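Comidstead library opens longer from June

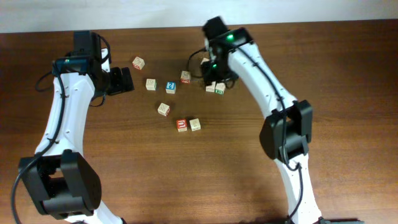

The public library in Comidstead will stay open until 9 in the evening from June, after many requests from readers who work during the day. Until now the doors were closed at five, and for people who come home by the late bus it was hardly possible to return a book in time.

The town asked the residents for their opinion in the spring, and 494 of them sent back the form. Most wanted later hours. A smaller group asked for more places to sit and read, and the library has ordered 48 new chairs from the local firm Orkik. They will be put on the upper floor, next to the newspapers.

The children's corner keeps its present hours and is still free for all families. Parents of children under 5 can also get a reader's card there without making an appointment.

The longer hours will be tried until the end of the year. After this the town council will look at the costs, mainly for heating and light, and decide if they can continue. Readers can renew their cards at the front desk or in the Vahidi bookshop, near the old market. The fee for late books stays the same.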